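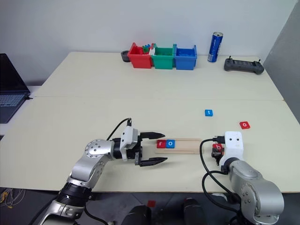 Fri 3 November
Aarti Tomar

The Fosby word-building kit now has a base that lies flat, and I would like that entered in the record before I get to the budget. You will remember from the April report that our first base was a molded tray, that it came from a supplier with a very nice brochure, and that the letters slid off it. The current one is popsicle sticks laid side by side. A red r and a blue o sit at the left end with the rest of the sticks free for whatever comes next, which could be the red b that is just off the right end or the blue t farther back on the table. Either one makes a word. One of the two words is more popular with six-year-olds, and I will leave you to guess which.

Monique Barbier at the foundation asked for three things in this report: where the kit stands, what the money went to, and what is late. I have taken them in that order so that the part you will want to read comes last.

The kit

The letters are square, lowercase, white on a colored tile. We went around and around on color. The original plan was red for consonants and blue for vowels, as laid out on page 7 of the proposal, where it looks very convincing. Then Pallavi Dixit tried it with her reading groups and found that the children had stopped looking at the letters. They had worked out that the answer was always red, blue, red. Several of them could build a perfectly colored word that said nothing at all. So the colors are now mixed, and t is blue along with o. The children complained for one morning. The adults are still complaining.

The sticks survived a longer argument than they deserved. Abhishek Tripathi drew up two alternatives, a slotted rail and a felt mat. The rail held the letters so well that the smaller children couldn't get them out again. The felt mat was liked by everyone who did not have to clean it. Popsicle sticks can be replaced from a craft drawer, and a classroom that wants room for a longer word just adds more. We are aware that we asked you for a design budget and came back with popsicle sticks.

Three-letter words are finished. The card set that goes with them is finished too, apart from "vex," which one teacher has asked us to take out and another has asked us to keep.

Classrooms

The kit is in use at Furley and at Joshi Street. Furley has it out most days. Joshi Street had it in a cupboard until we visited, after which it was very much on display, and I believe it has stayed out since. Parveen Siddiqui runs the follow-up calls and has recorded 359 sessions so far between the two schools. The target for this point in the year was higher. She would like it noted that she only counts a session if someone built a word, and that under the looser definition in our own proposal we would have met the target easily. I have told her we are proud of her.

Teachers' comments have been useful and occasionally long. The main request is for more copies of e. We gave each kit the same number of every letter, which seemed fair to us at the time and has left both schools rich in q.

Money

Spending on materials to date is $2,636. Of that, $678 went on the molded trays, which we have been unable to return. They are good for paint. The remainder is tiles, cards, boxes and postage, and the receipts are in the folder you already have access to. Popsicle sticks do not have their own line because the finance template will not accept an amount that small without a purchase order, so they are under "boxes."

We are under on travel and almost exactly level on staff time. I would like to move the unspent travel money to tiles, mainly vowels. The form for this is attached and has been signed in both of the places where it asks for the same signature.

What is late

The teacher guide. Abhishek has a full draft, and it is clear and friendly and twice as long as the two sides of paper we promised. Pallavi is cutting it. They are still speaking.

The Grindovine classroom, which was to be our third, has not started. Their kit was delivered to the middle school, where it was opened, admired and used to spell things. It came back missing several letters, and from the selection I can make a fair guess at the word. A replacement set is being put together now and I expect to take it over myself.

Four-letter words are also behind, on purpose. Both schools asked us to sort out the spare e's first, and we agreed with them. If you would prefer that we keep to the original schedule, please let me know before the tile order goes in.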